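The run counter said 353 on Friday afternoon and I was feeling pretty smug about it. I had a coffee, I had a chair, I had my feet up on another chair, and the Koval cell was folding away at a towel like it had been doing it all its life. Then the left gripper closed on the corner, started its lift, and just... stopped. No beep, no error box, nothing. The right arm kept going, because as far as the right arm knew, everything was fine!

If you've never seen two arms disagree about a towel, it's a pretty short argument. The cloth went tight, the right side slipped off, and I hit the stop button about as gracefully as you'd expect from somebody with his feet on a chair (I did get coffee on my jeans, thanks for asking).

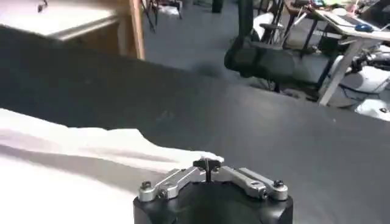
Billutside, September

So, the fault. My first guess was the finger linkage, and I spent a good chunk of the evening chasing that. I checked the pivot screws on both grippers, moved the fingers by hand with the power off, looked for lint. There was some lint! There's always lint. But the joints moved fine and the screws were tight, so that was an evening gone.

Next I went through the logs, and this is where I got a little cold feeling in my stomach. The left gripper had been dropping off the bus for a moment here and there since the morning. Six times before the big one. Each time it came back before the timeout, so Pleveto (that's our control software, I've complained about it here before) just shrugged and carried on. It didn't even bother to put those in the warning list. You have to open the raw log to find them, and who opens the raw log on a good day?

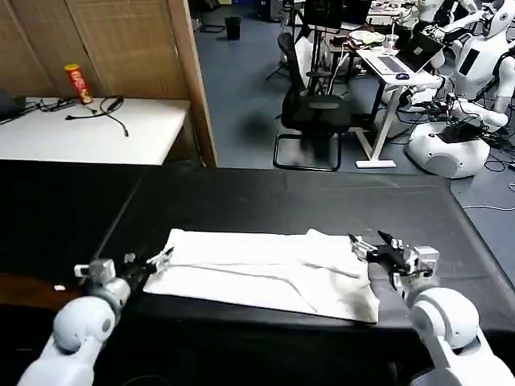
The cause was a connector at the wrist that had worked its way loose. That's it. I pushed it home, felt the click, and said a word I won't type. We'd swapped that cable when the new Lilero fingers went on, and I'm the one who did the swap, so I know exactly whose thumb didn't push hard enough.

What bugs me more is the right arm. A towel is about the nicest thing you can have a tug of war over, but one arm going quiet should stop the other one right away, and ours didn't. I'd always assumed it would. I never tested it - I just assumed, for months, while leaning over that table to straighten the cloth between runs.

It does now. If either gripper misses 3 messages in a row, both arms hold where they are and somebody has to walk over and clear it. I've also got the short dropouts showing up on the main screen in a very ugly orange. I tested it by unplugging the left one in the middle of a fold, then the right one, and both arms froze both times.

The counter is at 393 this morning and I've kept my feet on the floor. Still need to find a decent strain relief for that wrist cable, so if you've got a favorite clip, leave it in the comments.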